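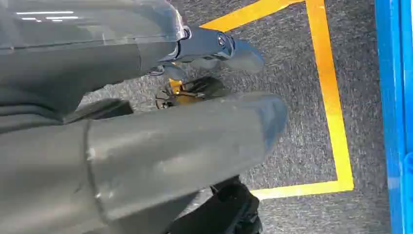

I'd wanted to see the Foseveck open day for ages, mostly because I have a soft spot for places where things get sorted, bagged and put back on shelves (I know, I know, but we all have our hobbies!). The building is on the edge of Kevlow, up a lane I drove straight past, and by the time I'd signed in and found the tea it was gone ten and the first group had already set off. I caught them up by the sound of someone laughing. What they were all looking at was the floor, or the bits on it, and I was taken straight away with a little yellow thing with black parts sticking out of it, thin as legs. A spider, said the boy next to me, very firmly. I thought it looked more like something that had dropped off the back of a radio, but I wasn't going to argue with a seven-year-old in front of his gran.

Jagadeesh Mathew was leading our group and he was a lovely guide, the sort who answers the question you asked and then the one you should have asked. The morning was all about tidying up, he told us, from odds and ends on the floor to the big bags. Small bits are the worst, apparently. They roll under things, they snag on your sleeve, and you find them again in December when you move the shelving to sweep. I have a kitchen drawer exactly like that at home, so I felt right at home too.

There was a talk in the side room after that, with up to 40 of us on 30 chairs, so I stood at the back with my coat over my arm. In-ho Seol took that one and went through how they label their stock. Every item gets a number, and she held up a card for number 2841, a lid with no box. They've kept it for years in case the box turns up! I asked whether it ever would and she said she'd stopped hoping but couldn't bring herself to bin it. I liked her enormously.

Lunch was soup and a roll from the Nadar van in the car park, 50 pence extra for cheese, and well worth it. I sat on a wall with a couple who had come over from the Trustama day the month before and said this one was much better organised, though the parking was worse. They had a point about the parking — I was blocked in by a minibus until nearly four.

Print this page | E-mail this to a friend

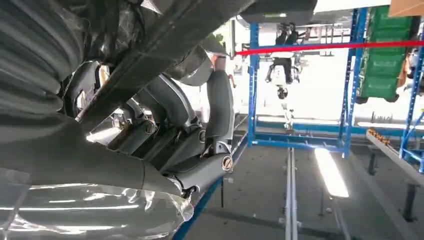 KEVLOW, December

Back in after lunch for the bags, and this was the part I'd been looking forward to. I don't think I'd ever given much thought to how awkward a big grey bag is once it's crumpled. It has no proper shape, for a start, and the creases go every which way, so wherever you take hold of it the rest slumps off in another direction. Add shiny see-through plastic bunching up along the bottom and you've got something I'd struggle with myself on bin night. Jagadeesh reckons you should gather a good handful near the top and ignore the rest, and I've tried it since with the recycling. Mixed results so far.

I also came away with serious shelf envy. The racks are blue metal with holes all the way up the uprights, and I stood there working out whether one would go in my garage (it would, if the bicycle moved). It's a bright room as well, very well lit, and I do think that makes a difference when you're hunting for something small. My garage has one bulb and a lot of shadows.

If you fancy going, take a jumper for the side room and get there before ten so you don't miss the start. There's a step down by the toilets that I found with my ankle. Tea is free, the biscuits were gone by two, and In-ho has promised to let me know if anyone ever hands in a box for that lid.

We use cookies to remember your settings. By carrying on reading you agree to this. OK | Find out more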